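Omero hand-held gripper: build FAQ
Willcombe shared workshop

What does it cost to build?
The pair came to £689 in parts. Printing is extra if you don't have your own machine.

Can I build just one?
Yes, but you will want 2 for bowls, basins and anything else with a rim. Start with the kitchen table.

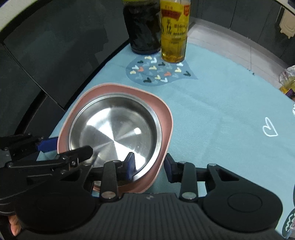

Why do the fingers slip on steel?
Usually the pads. Wipe them, then check they sit flat on the fingertips.

The linkage is stiff. What now?
Back each pivot off a quarter turn and try again.

Where are the print files?
In the Omero folder on the workshop drive. Use the November set.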